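The Comeback of Busy Walls

After years of white paint and gray paint and then slightly warmer gray paint, pattern is back on our walls, and I couldn't be happier!

My own conversion took place in November, in a narrow hallway in Takthorpe. The owners had papered it from baseboard to ceiling in tiny climbing roses, and walking through felt like stepping into someone's favorite coat. I went home and ordered 6 samples that same night.

Small florals are the ones to watch. They suit tight rooms, they forgive a crooked seam, and they look wonderful with plain furniture. Nornovano, the little print shop behind that hallway paper, keeps 365 designs in its pattern book, and the oldest sprig dates from 1,961 rolls printed for a seaside hotel.
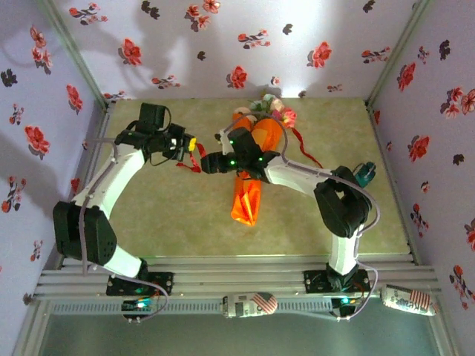 Red and maroon sprigs on a lavender ground, carried across three walls.

Color matters more than you might expect. A soft purple or dusty green background lets dark flowers stand out without shouting, while cream can make the same print look a bit sleepy. Tape up a big piece – bigger than feels sensible – and live with it through a few mornings and evenings.

If a whole room scares you, try the inside of a closet. Mine took 15 feet of paper and one very happy Sunday, and I still open the door just to look.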